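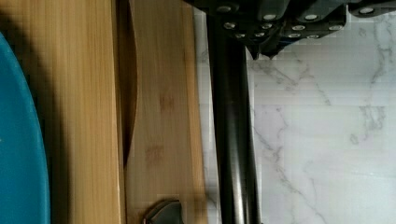

Oil blackening of the window catches for Fundemholm, Sep 2, 2022, second attempt. The first attempt came out too shiny and the client said it looked like paint, and I agree with her. So I have spent some time thinking what kind of black we want, before heating anything again. The dark plates in the photo are near to my idea: charcoal more than true black, and only the angled faces catch a little light, a faint sheen and no more. The round silver heads on them are useful too, as an argument for the client, who is still undecided if the screws should be blackened together with the catches or left bright. Seen against such a dark surface every bright head becomes a dot, and the eye goes to the dots first. On a small catch with two screws I think this will be too much. I would blacken the screws.

What we have. The catches are plain mild steel, forged by us in spring, with a curled tail and a flat back. The old ones in the house are wrought iron and have a soft dark skin from many years of hands and stove smoke. We can't copy this skin but we should stand beside it without shame.

Preparation. Pickled overnight in citric acid, rinsed, brushed with the brass brush, then dried in the warm cupboard. I did half of the batch with the Husteo pad after brushing and left the other half as it came. The padded ones look cleaner before the oil, but after the oil they are worse. The surface is too smooth, the oil runs away from the edges and collects in the inside of the curl, and there it dries like a drop of varnish. The brushed ones hold a thin layer everywhere. Conclusion for next time: no pad, except on the flat back where the catch sits on the wood.

Oil. Used the Rekham linseed, the boiled one from the small tin. The big tin of raw oil is still good but takes very long. Wiped on with cotton, then wiped off with a dry cotton until I believed there was nothing left, and then wiped once more. On the first attempt I left too much oil and I am sure this was the shine.

Heat. Kiln set to 280, catches hanging on wire, not touching each other. I took them out after 40 minutes. Colour at this point was a warm brown, like strong tea. Oiled again while they were still hot enough to smoke a little (door open, fan on, mask on), wiped, back for another 40. Now it was nearly black with some brown at the tips. A third round, also 40 minutes, gave an even colour on all the brushed pieces. I tried a fourth round on one spare piece and could see no difference, only more smoke in the room. Three is enough.

The brown at the tips worried me, so I asked Mojtaba Hassanpour at the bench by the window. He thinks the tips are thin and get hot sooner, so the oil burns off before it hardens. His advice was to start lower and let the kiln climb with the pieces inside. I started the third round this way, from cold, and counted the 40 minutes from when it reached the set heat. It could be that this made the even colour and not the third coat. To be tested separately, I should not have changed two things in one time.

Wax. Dinu paste, the clear one, rubbed on when the steel was just warm to the hand. One thin layer and a shoe brush after. On the first attempt I polished with a cloth, and this gave the mirror look which I don't like. With the brush it stays quiet. I left one catch without wax to see how it takes fingerprints. It takes them badly — already there is a clear thumb near the hinge pin.

Screws. We have slotted steel ones, round head. They came with a bright zinc coating and this must go before the blackening, otherwise the oil just sits on top as a yellow film. Strip them outside, in small lots, never in the kiln with the zinc on. I wrote this also on the jar. The slots fill with oil very easily, so wipe them with the edge of a folded card.

Cost, for whoever writes the offer: the whole ironwork for the house was agreed at just over 2,000 and the finishing was put in as one line, with no hours beside it. For the door hinges in November we should write the finishing hours separately. The hinges are long and I can hang only a few in the kiln at once, so it will be slower than it seems on paper.

Open points:
Ask the client once more about the screws, and send her one catch with a black screw and one with a bright screw so she can hold them near the window.
Test the slow start with two coats only.
The spring on the kitchen catch must not go in the kiln, it will lose its temper. Cold blacking for that one, or leave it bright since it sits inside the box.
New brass brush, the old one is losing its wires and I found one baked into the oil on a tail. Removed it with tweezers, but this piece has a scratch now and I put it with the spares.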